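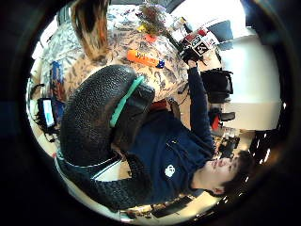

Istix恢复Ukthorpe手持夹爪工位运行，相机座与开度标定全部重做

Istix在Ukthorpe的手持夹爪采集工位已于2021年1月恢复使用。该工位配备两把Trasier手持夹爪，停机前陆续出现开度读数漂移、位姿轨迹跳变和视频时间戳错位。检修内容包括相机座重新固定、镜头对焦锁定、标记片更换、夹爪行程标定、线缆改向以及记录程序的时钟校核。工位的机械结构未作大的改动，夹指和扳机机构沿用原件。

检修由Rodel Buenaventura负责，标定和验收由Sadia Hashmi负责。下游使用这些记录的是Aquino项目组，该组在例行回放时最先报告异常：同一把夹爪完全闭合时，解算出的开度不再归零，偏差在一次录制之内还会缓慢增大。

故障的先后顺序

最早的记录异常出现在去年7月，当时只表现为个别录制的起始段轨迹不稳，操作员重新开始录制后通常消失，因此只在工位日志里记了一笔，没有停机。入冬后，同类记录变多，并且与开度漂移同时出现。Hashmi从存档中调出528段录制重新解算，按夹爪编号、操作员、桌面布置和录制时段分别排列，偏差与夹爪编号的关系最明显，与操作员没有可辨认的关系。

两把夹爪的表现并不相同。一把的开度偏差持续朝一个方向走，重启后不恢复；另一把的开度大体稳定，轨迹却会在快速转腕时跳一下，随后又回到合理位置。检修组据此把两类现象分开处理，前者先查机械，后者先查图像和时间同步。

Buenaventura说：“一开始大家想用一个原因解释所有现象，花了不少时间。分开之后，每一边都简单得多。”

相机座

第一把夹爪的问题出在相机座。相机通过转接座装在夹爪主体上方，转接座与主体之间靠螺钉压紧，中间有一片薄垫。拆下后可见垫片受压不均，靠前一侧已经变薄，螺钉仍有预紧力，但转接座在受侧向力时会有微小转动。用手直接扳动感觉不到间隙，把夹爪固定在台钳上、对着标定板缓慢加力时，画面中的角点位置才出现可重复的偏移，松手后不完全回位。

夹爪在日常使用中经常被放下、拿起、换手，操作员放置时习惯让相机一侧先接触桌面，侧向力主要来自这里。转接座每次偏转的量很小，累积后改变了相机相对夹指的姿态，开度解算所用的几何关系随之失准。

处理方法是取消原有软垫，改用金属垫片，并在转接座后缘增加定位销。定位销的孔在夹爪装配状态下配钻，两把夹爪的转接座因此不能互换，座体侧面刻了与主体对应的编号。螺钉按对角顺序分两遍拧紧，涂中等强度螺纹胶，胶固化前不得上手使用。螺钉头与座体之间画有标记线，日常检查时只看线是否对齐，不用扳手试拧。

Buenaventura特别提到试拧的问题。旧的检查表要求每次开工前用扳手确认螺钉紧固，实际执行时各人用力不同，有的螺钉被逐步拧过，螺纹胶也被破坏。新检查表删去了这一项。

镜头与对焦

工位使用的是大视角鱼眼镜头，成像为圆形，边缘压缩明显。镜头的对焦环原本只靠摩擦力保持位置，擦拭镜片时容易带动。检修中发现第二把夹爪的镜头已经偏离出厂对焦位置，近处夹指清晰，较远的桌面纹理发软。位姿解算主要依赖远处的静态特征点，画面发软之后可用点数下降，快速转腕时更容易丢失跟踪。

重新对焦时，把夹爪固定在支架上，在常用工作距离处放置高对比度图卡，逐步转动对焦环，同时观察图卡中心和靠近圆形画面边缘处的边线。中心和边缘不能同时达到最佳，以中心略让、边缘可用为准。确定后用定位环锁死，再用少量胶点固定。此后镜片清洁只允许用气吹和镜头纸由中心向外轻擦，不得握住镜筒旋转。

对焦改变会影响内参，因此对焦锁定之后内参必须重做，次序不能颠倒。检修初期曾有一次先做了内参、后锁对焦，锁紧时环体略有带动，那一组内参作废。

内参标定用平面标定板，采集时标定板需覆盖圆形画面的外缘，包括上下左右各个方向，以及倾斜较大的姿态。Hashmi要求外缘样本单独计算重投影误差，并与中心样本分列。旧流程只看总误差，中心样本数量多，容易把外缘的误差掩盖掉，而手部和夹指恰好常落在外缘附近。

标记片

开度由方形标记片在画面中的位置求得。标记片为黑白图案，贴在随夹指运动的构件上。拆检时两把夹爪的标记片都有不同程度的磨损，其中一片的一角翘起，翘起部分在侧光下反白，检测程序有时把角点取到翘边的位置。这解释了第一把夹爪的部分偏差：即使相机座完全固定，开度读数仍会随照明方向轻微变化。

新标记片改用哑光面材，四周留足白边，裁切时不得贴着黑框下刀。粘贴面先用异丙醇清洁，晾干后用定位治具贴装，治具以构件的两条加工边为基准。贴好后用软滚轮由中间向外压实。治具此前没有，标记片一直靠目测对齐，更换一次就要重新调整开度零点，而调整值没有统一记录。

标记片贴装后，夹爪在完全闭合和完全张开两个位置各停留一段时间，程序读取稳定值，作为开度的两端。中间行程用量块逐级校核。量块放入夹指时要求平行夹持，夹指软垫刚好接触即可，不得继续压扳机。软垫可压缩，压得过紧时量块尺寸与标记片位置的关系就不再成立。

检修组比较了单向校核和往返校核。单向由开到合时，各级数值平滑；加入由合到开的行程后，同一量块位置出现小的回差，来源是扳机连杆的销轴间隙。销轴没有更换，回差在容许范围内，已写入每把夹爪的标定文件，由解算程序按运动方向补偿。Hashmi认为销轴迟早要换，但更换后应当与夹指软垫一起重新磨合，不宜夹在这次检修里仓促完成。

线缆

第二把夹爪轨迹跳变的另一个因素是线缆。原走线由相机后部直接垂下，经操作员手腕内侧再到主机。转腕时线缆绷紧，插头受到横向拉力，数据链路偶有极短的中断。相机驱动会自动重连，画面看起来没有停顿，只是缺帧后的时间戳被顺延，图像与惯性数据之间随即出现偏差。

现场复现比较费事。Arnel Sarmiento先按平常动作转腕，链路没有报错；后来把线缆在桌沿压住，再模拟伸手取物，日志才出现重连记录。他把同样动作重复多遍，每次重连都发生在插头受侧拉的时刻，更换主机接口后现象依旧，更换线缆后明显减轻，但没有完全消失。拆开插座护罩后，焊点未见裂纹，插座簧片的夹持力偏弱。

插座组件整体更换，线缆改由夹爪尾部引出，在主体上用软质线夹固定，线夹与插头之间留一段松弛的弧线。操作员侧的线缆沿前臂外侧走，在肘部附近设一处可脱开的搭扣。这样夹爪被意外带落时，搭扣先脱开，插头不承受全部拉力。

走线变更后，操作员起初反映夹爪尾部略重，抬腕时间长了会累。Dexter Belmonte调整了线夹位置，使线缆重量更多落在前臂上。他没有改夹爪配重，理由是配重一动，惯性数据的特征也会变化，旧记录与新记录之间要另外核对。

时间同步

记录程序原先在图像到达主机时打时间戳。主机负载平稳时，到达时刻与曝光时刻相差固定，扣除常数即可。检修中查到，磁盘写满到一定程度后程序会触发旧文件清理，清理期间图像到达时刻被推迟，常数不再成立。这类错位出现在录制中段，时间不长，人工回放很难察觉。

修改后的程序采用相机侧计时，并定期与主机时钟比对，比对结果随录制文件一起保存。文件清理改在录制停止后进行，录制中不允许触发。开始录制前，程序会检查剩余空间，不足时拒绝启动。Felicidad Pascual在测试中有意提高主机负载，检查图像与惯性数据的相对延迟，延迟保持稳定后才把新版本装到工位主机上。

Pascual还统一了两把夹爪的固件版本。此前一把夹爪送修后装了较新的固件，惯性数据的滤波参数与另一把不同，解算程序却使用同一组配置。现在程序启动时读取固件版本，与标定文件不匹配则不能录制。她没有保留手动跳过的选项。

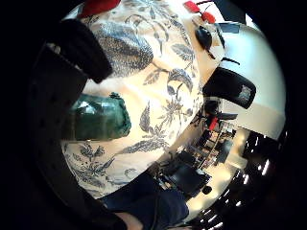

工位桌面铺有印花桌布，画面左侧为戴黑色手套的手。

桌面与照明

桌面布置也列入了检查。工位平时铺印花桌布，图案细密，能提供较多的特征点，但织物会随手臂动作滑动或起皱。特征点本身移动时，位姿解算会把桌布的位移部分当作夹爪的运动。以往靠操作员自行拉平，平整程度不一。

现行做法是先把桌布拉平，在背面用可重复粘贴的条带固定于桌面四边，录制中允许出现小褶，但整块滑移时必须停止录制。建图只取桌面以外的固定景物和桌布中段，靠近操作员一侧的布边在建图时遮去。该侧常有手臂和衣物经过，留下的特征点存活时间短，对解算没有多少帮助。

换桌布后必须重新建图。Belmonte指出，两块花色相近的桌布肉眼看差别不大，程序却可能勉强匹配上旧地图，得到一个看似正常、实际带偏的初始位姿。为此，地图文件名中加入桌布编号，录制界面在开始前显示地图对应的编号，由操作员核对。

室内的墙面和窗口也进入鱼眼画面。白墙可用特征少，窗口亮度随天气变化，自动曝光会因窗口进入画面而突然压暗桌面。检修组把曝光改为开工时设定、录制中锁定。设定时夹爪先朝向桌面，再缓慢转向窗口，两种姿态下标记片都应能够检测。若某一姿态检测不到，调整窗帘，不调高增益。顶灯的频闪影响较小，曝光时间取为与供电频率匹配的数值后，画面中的明暗条纹基本消失。

手套与遮挡

操作员佩戴的手套会进入画面，有时占据较大一块。深色手套本身纹理弱，特征点不多，但手套边缘与背景交界处会产生随手移动的点。解算程序原有一张固定遮罩，覆盖夹指和正常握姿下的手部位置。近来的任务中另一只手参与较多，经常伸到遮罩以外，固定遮罩不再够用。

Pascual没有把遮罩继续放大。遮罩过大时，外缘的静态背景被一并去掉，大视角镜头的优势也就所剩不多。她改为在固定遮罩之外，再按特征点的运动一致性剔除离群点；当手套占据画面大部分时，程序暂时提高惯性数据的权重，待背景重新露出再恢复。持续遮挡超过设定时限的片段标为不可用，仍保留原始文件。

这一处改动对第二把夹爪的跳变有明显作用。线缆和镜头修好后，快速转腕时的跳变已很少见，剩下的多数发生在另一只手贴近镜头的动作里。启用新的剔除方法后，Hashmi用同一批原始录制重新解算，跳变段大部分恢复连续，少数仍需舍弃。

外参与整机核对

各部件处理完毕后，相机与惯性单元之间的外参重新标定。夹爪对着固定标定板做平移和转动，动作应覆盖各个轴，幅度够大，速度不能快到画面拖影。Hashmi对操作人员的要求是先慢后快，中间不停顿，标定板始终有一部分留在画面内。动作不充分时，程序仍会给出结果，只是个别轴的误差偏大，单看输出数值不容易发现。她因此要求每把夹爪做多组标定，组间差异过大时整批重做，不取平均。

整机核对用固定轨迹架进行。夹爪卡入架上的定位座，由一端移到另一端再返回，解算轨迹的起点和终点应重合。随后拆下夹爪，手持完成取放、倾倒、翻转和递交几类动作，最后放回定位座，检查位姿是否回到起点。手持部分由不同操作员轮流完成，握法不作统一要求。

相机座的固定效果另用跌放测试确认。夹爪从低处放到软垫上，依次以相机侧、尾部和扳机侧着垫，每次之后对标定板拍摄，比较角点位置。首轮测试后，第一把夹爪的定位销略有松动，Buenaventura重新配了销，再测后角点位置稳定。第二把夹爪一次通过。

日常维护的变化

新检查表共有七项，开工前完成，顺序固定：镜片表面、螺钉标记线、标记片四角、扳机全程动作、线缆搭扣、时钟比对、闭合零点。任何一项不合格，夹爪即转入待修，不允许边用边观察。检查结果写入录制文件头，Aquino项目组取用时可以直接筛选。

闭合零点的检查要求夹指间无异物，松开再闭合，读数应落在标定文件给出的范围内。操作员不能在工位上修改零点。以往零点可以随时清零，机械松动造成的偏差因此被反复清掉，直到松动大到一次录制内也能看出。检修组认为这是问题拖到入冬才停机的主要原因。

夹指软垫按使用时间更换，累计约300小时换一次，表面出现切口或粘附物清不掉时提前更换。更换后只需校核开度两端和中间行程，不必重做相机内参。标记片无固定更换周期，以四角平整和检测率为准。相机座螺钉除返修外不拆；一旦拆过，外参和开度都按新装处理。

备件方面，工位现存相机、插座组件、标记片、软垫和线缆。备用相机已预先锁好对焦并完成内参标定，装机后仍须做外参和开度标定。备件盒标签上写有标定日期和对应文件名，取用后由取用人在日志中登记。

日志格式也作了调整。原日志以自由文字为主，“画面有点跳”“重启好了”一类记录较多，事后无法与具体录制对应。新日志要求填写夹爪编号、录制编号、现象出现的时刻和当时的动作，再写处理办法。自由文字栏保留。Sarmiento在整理旧日志时发现，7月那次轨迹不稳的记录没有写夹爪编号，只能从文件头里的相机序号反查，费去了较多时间。

旧记录的处理

停机前的录制没有全部作废。Hashmi按开度偏差和时间错位两项分别标注，开度漂移但轨迹完好的，可用于不依赖开度的任务；时间错位局限于某一段的，截去该段后可用。两项同时超限的移入单独目录，不再分发。标记片翘角造成的偏差与照明方向有关，难以逐段修正，这部分只标注，不作补偿。

Aquino项目组已改用重新解算后的版本，文件名后缀与旧版不同。旧版仍可读取，但不再更新。该组要求Istix在今后每次更换相机座、镜头或固件时发出变更说明，列明受影响的夹爪编号和起始录制编号，Istix已同意。

尚未完成的部分

扳机连杆销轴的更换推迟到下一次计划停机。届时连杆和软垫一并更换，回差补偿表重新测定。Buenaventura已画出带衬套的销轴方案，样件尚未加工。

相机侧计时在长时间录制下的漂移还没有充分验证。目前的测试以单次录制的常用长度为限，漂移可由定期比对修正，更长的录制暂不开放。Pascual计划在夜间连续运行，记录时钟差随机身温度的变化。

线缆搭扣的脱开力也需要再调。现用搭扣在穿厚衣袖时偏紧，前臂弯曲后不易脱开；穿薄袖时又偶尔自行松脱。Belmonte正在试用另一种磁性搭扣，试用件只装在第二把夹爪上，与惯性单元保持距离，正式更换前要确认磁件不影响读数。

工位恢复后先按白班运行，两把夹爪交替使用，交替时分别核对标定文件。出现轨迹异常时，操作员停止录制并保留原始文件，由Hashmi或Pascual复核后再决定是否继续。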